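杜瓦奇街坊通讯　九月号

公共茶水间这个月的大小事

各位街坊、各位常来上课和借场地的朋友，大家好。天气总算凉下来一点，茶水间又热闹起来了。夏天的时候大家进来多半是倒杯凉水就走，九月一到，带饭的、热汤的、泡茶的都回来了，中午那阵子微波炉门口常常要排上三四个人，聊着聊着就聊出不少想法。这一期就把这些零零碎碎的事情攒在一起，跟大家念叨念叨，篇幅可能长了些，您就当是端着杯子边喝边看吧。

先说微波炉，因为问的人最多

上个月有好几位写条子塞进意见箱，说微波炉里有股味道，热出来的米饭带着咖喱香。咖喱本身没有错（我自己也常带咖喱），可是要是您那天带的是红豆粥，确实有点可惜。维多利亚·科雷亚（Vitória Correia）看了条子，周二下午带了两个柠檬和一块新抹布过来，顺手教了在场的几位怎么弄。我站在旁边记了下来，后来回家照着做了一遍，觉得很好用，写在这里给没赶上的朋友。

找一只能进微波炉的大碗，倒半碗清水，柠檬切开，汁挤进去，皮也一起丢进去。高火转三四分钟，让水滚起来，转完先别急着开门，让热气在里面闷上五分钟。这时候您可以去洗杯子，也可以去看看公告板。闷够了再开门，碗很烫，垫着布拿。炉腔里面的油点子这时候都软了，拿湿抹布一擦就下来，顶上那一面千万别忘了，大家低头看不见，汤汁偏偏最爱往那儿溅。没有柠檬的话，两勺白醋也行，味道冲一点，散得也快。

玻璃转盘是可以整个拿出来洗的。维多利亚说她在这儿喝了两年茶，还真碰到过好几位以为它是固定死的。用洗碗的那种软海绵，加一点洗洁精，冲干净，擦干再放回去。刚热完东西的转盘不要马上用冷水冲，玻璃受不了这个。放回去的时候要对准中间那个卡口，轻轻转一下，不晃就对了。没有对准的话，转起来会咯噔咯噔响，热出来的饭一边烫嘴一边冰凉，上礼拜有位朋友还以为是炉子坏了，白白担心了一中午。

擦完以后，门敞着晾一会儿再关，里面的潮气和味道散得干净些。门内侧那一圈边也顺手抹一把，那里积了油，时间长了门会关不严。

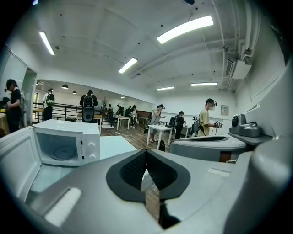

关于旋钮和火力

咱们这台炉子用的是旋钮，上下两个，有些用惯了按键的朋友头一回站在它跟前会愣一下。其实老式的旋钮很省心，一个管火力，一个管时间。要热一两分钟的时候，先把时间拧过头一点，再慢慢拧回来，这样定时会准一些。提前把饭拿出来的，请记得把时间拧回零，不然下一位一关门，它就自己转起来了，里面空着转对炉子不好。

火力也不是越大越好。塞莱斯特·埃斯特维斯（Celeste Esteves）每个礼拜都带她自己做的鱼饭来，她的办法是中火，时间长一点，中间拿出来翻一次，饭粒不会发硬，鱼也不会炸得到处都是。她还说盖子要虚掩着，留一条缝。我以前一直是高火两分钟了事，照她的法子试了一回，剩饭吃起来确实像样多了。带汤的请盖一张厨房纸，纸巾不够了跟值班的说一声就好。

台面和水槽

台面是白的，好看是真好看，留茶渍也是真快。奥莫拉拉·萨尼（Omolara Sani）提议在水壶旁边放一块专门擦台面的布，跟擦碗的布分开，我们照办了。擦台面的是蓝色那块，擦碗的是格子那块，洗完都搭在水槽边上的杆子上。茶渍要是已经干了，用小苏打调一点水，抹上去等十分钟，再擦，别用钢丝球，刮花了以后更容易脏。

水槽里的滤网请大家倒剩汤之前先看一眼。泡过的茶叶倒进旁边的小桶里，玛加丽达·卡里略（Margarida Carrilho）每周五会来收，拿去给后院那几棵番茄和两丛薄荷做堆肥。她托我转告：茶包也收，可是订书钉要先拿掉。咖啡渣更欢迎，越多越好。薄荷今年长得有点过分，谁想要的尽管去剪，留着根就行。

杯子又回来了

上一期我写了杯子越来越少的事，登出来没几天，架子上就多出来一大排，有几只我都认不出来了。谢谢大家！现在橱柜里一共有45只杯子，平时够用了，碰上读书会那种大日子也勉强够。还有一只画着灯塔的，把手上补过，补得很仔细，不知道是哪位的，要是您正在找，它在左手边的柜子里，最上面一层，我特意放在外侧了。

盘子还是缺。家里有多出来的平盘，不成套也没关系，能进微波炉的最好，带金边银边的就请自己留着吧，放进去会打火花。

九月的汤会

说到盘子，就得说说汤会。上一回来的人比我们想的多，大约200位，从洛德姆（Lodham）那边也过来了好些，后面排队的朋友只喝到了一小碗，实在过意不去。这个月我们想办得小一点、从容一点，每桌25个位子，分两轮吃，中间留出时间收拾和洗碗。亚西尔·詹朱亚（Yasir Janjua）答应再煮他那锅扁豆汤，配方他一直不肯写下来，只说洋葱要炒得比您觉得够了的时候再久一点。面包由伊德斯特德（Idstead）的面包坊提供，早上现烤，切好了送来。

想帮忙的朋友可以在公告板上签名，切菜、摆桌子、洗碗都需要人，洗碗那一栏目前最空。自己带碗来的可以先盛，这是上回大家举手定下来的。对坚果和奶制品过敏的，请在名字后面写一句，煮汤的人好提前准备。

添置的东西

茶水间的小钱罐从春天攒到现在，数出来刚好2000块。商量下来，打算先换一把倒水不滴的水壶，再买几个带盖的玻璃盒子，给忘了带饭盒的朋友应急用。剩下的留到冬天，那时候茶叶和姜糖消耗得特别快。詹金斯（Jenkins）杂货铺听说我们要买玻璃盒子，让我们先去他们店里摸一摸、试试盖子紧不紧，这份心意先谢过了。要是您家里有用着顺手的水壶，也请告诉我是什么样子的，壶嘴长的还是短的，我在这件事上拿不定主意，已经看了三家店。

几句小提醒

冰箱里的东西请写上名字，周五傍晚会清一次，没有名字的一律请走，包括那罐从七月待到现在的腌黄瓜。晚上最后离开的那位，麻烦看一眼水龙头，再把灯关上。垃圾袋在水槽下面，新的套在旧的里面，往下翻就有。

下一期想登几样街坊们带饭的做法，凉了也好吃的那种优先。写在纸上塞进意见箱，或者中午排队的时候说给我听都行，我口袋里一般都有笔。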